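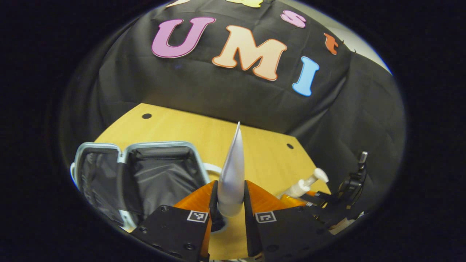 A collapsible bin with two connected compartments and a white pump bottle on a light wooden tabletop.

Room on the Table
How the households of Gustport are learning to store, sort and clear on a single surface

Last updated August 15, 2021

The apartments built along the harbor in Gustport were planned with a single large table in mind. Their kitchens are narrow and their closets shallow, and the architects of the period assumed that meals, sewing, letters and schoolwork would take turns on one surface in the main room. For several decades the assumption held. It began to fail when more of the day's work moved indoors, and by the spring of last year many residents found that nothing on the table was ever put away, for the simple reason that something else would be needed within the hour.

The Niddale Center for Domestic Arts, which has taught household management in the city since before the harbor apartments were built, opened its Shared Table program in April. The program asked residents to set aside general advice on decluttering and to study one piece of furniture over a season: what came onto it, how long it stayed, and where it went afterward. A total of 338 households enrolled, and around 300 kept their records to the end. The Center has now begun to publish its guidance, and much of it concerns objects that rarely receive attention in these pages. Foremost among them are the folding fabric bin and the pump bottle.

The bin on the table

Fabric bins have long been sold for closets and the trunks of cars. They are light, they cost little, and they fold flat. The Center's interest lay in using them on the tabletop itself, as a temporary home for whatever activity was under way. A person who is mending a coat, for instance, keeps the thread, scissors and buttons in the bin while working. When supper is due, the bin leaves the table with everything in it, and the table is clear.

The method depends on the bin having a firm rim. Bins with soft edges slump inward when they are partly full, and the user must hold the opening with one hand while reaching in with the other. A stiff rim keeps the mouth open and gives the hands something to grip when the bin is lifted. Participants who were lent both kinds at the start of the season overwhelmingly asked to keep the rimmed kind.

Divided bins drew more debate. A bin with two compartments allows a person to separate what is in use from what is finished, and this proved valuable for paperwork, for small repairs and for the preparation of parcels. In households with young children the division was less successful. The children treated the two sides as one, and the adults spent a portion of each evening restoring the order. The Center's guidance is therefore modest on the point. It recommends a divided bin for work done by one person and an open bin for work done by several.

The walls matter as well. Opaque fabric has the neater appearance from across a room, and it is the common choice for shelves. On a table, walls that admit some view of the contents save a good deal of rummaging. Dark, partly see-through material is a sensible compromise, in that the contents can be made out from close by and recede from a distance. Such walls do show dust. They should be wiped with a damp cloth and allowed to dry fully before the bin is folded, as creases set more quickly in damp material.

Brarkuso, the Gustport housewares firm, revised its line of folding bins after reading the Center's early notes. The firm's new pattern has a wider base for its height, which makes it harder to tip when one side is loaded and the other is not. The Center accepts no payment from manufacturers and does not endorse particular goods, but its staff regard the proportion as sound and advise shoppers to look for it in any brand.

The bottle beside it

If the bin answers the question of where things go, the pump bottle concerns the surface they leave behind. Program records showed that tables were wiped far more often when the means of wiping them stood within reach. Where soap or cleaner was kept under the kitchen sink, residents tended to wait until the table was plainly dirty. Where a bottle stood on the table, the wiping was done between one activity and the next, generally in less time than it takes to find a cloth.

A pump is preferred to a cap or a spray head. It can be worked with one hand, it delivers a small amount at a time, and it does not scatter a mist over papers or food. The Center suggests placing the bottle near the far corner of the table with the nozzle turned outward, so that a drip falls where it will be seen. The foot of the bottle should be dried whenever the table is wiped. A damp bottle left standing on a wooden surface will mark it in time, and a ring of that kind is among the more tedious faults to remove.

The contents deserve equal care. Many residents fill a plain bottle from a larger container, a practice the Center supports on grounds of economy, provided that the bottle is labeled with what it holds and the date on which it was filled. Hand sanitizer, lotion and dish soap may look alike through white plastic. Alcohol-based products should be kept away from varnished and waxed furniture altogether, as they can soften the finish, and no cleaning product should share a compartment with food or with items that children are likely to put in their mouths.

Choosing and keeping a pale surface

Light woods have returned to favor in Gustport after a long absence. They brighten rooms that face north, and small objects are easily found against them. A dropped needle or a dark screw that would vanish on walnut is plain to the eye on a pale tabletop. For this reason the Center has furnished its own teaching rooms with light tables, bought over the years from the Tsuchiya workshop on the east side of the harbor.

The workshop's advice on care, which it gives out with each table, is brief and worth repeating. Wipe with a soft cloth that has been wrung until it no longer drips, and follow the grain. Dry at once. Do not drag containers across the surface; lift them. Rotate whatever stands permanently on the table, including lamps and bottles, so that the wood changes color evenly in the sun. A pale surface will darken or yellow somewhat over the years whatever is done, and the workshop considers this a part of the material's character.

Dragging proved to be the commonest cause of damage among the program's households. Grit collects on the underside of a bin when it is set on the floor, and the scratches it leaves are fine, parallel and very difficult to disguise. The Center now asks participants to keep their bins on a shelf or a chair when they are away from the table. Felt pads are of little use on fabric, since they do not hold, but a piece of cotton cloth laid in the bin's usual place serves nearly as well and can go into the wash.

A routine for the end of the day

The guidance closes with a short evening routine, drawn from the habits of those households that reported the least difficulty. It is set down here in the form the Center uses in its classes.

Return loose items to the bin first, before anything is thrown away. Remove the bin to its shelf. Gather cups and dishes and take them to the kitchen in one trip if possible. Wipe the table from the far edge toward the near one, then dry it. Replace the bottle in its corner. Leave the remainder of the surface bare overnight, even if the same work is to resume in the morning.

The final step was the one most often resisted. Residents engaged in long projects – a quilt, a set of accounts, a model ship – objected that the work lost its arrangement each time it was moved. The Center's staff found the objection reasonable and now recommend a flat tray for work that must not be disturbed, to be used alongside the bin. Tools and supplies go into the bin, the work itself stays on the tray, and both leave the table together. Trays with a low lip on 3 sides are easiest to load, and the open side should face the wall when the tray is stored.

Certain questions remain open. The program did not examine round tables, which are common in the older houses uphill, and its staff are cautious about extending the advice to them. Bins placed on a round table tend to migrate toward the middle, where they are awkward to reach and interfere with conversation. Glass tops were excluded as well, as were tables used chiefly out of doors.

A second season is in preparation at Niddale, with attention to households in which two or more people work at the same table during the same hours. Enrollment will be open to residents of all Gustport districts. Those who took part in the first season may enroll again and are asked to bring their earlier records to the opening class, together with any bin that has split, sagged or lost its shape in the meantime. The Center wishes to examine the seams.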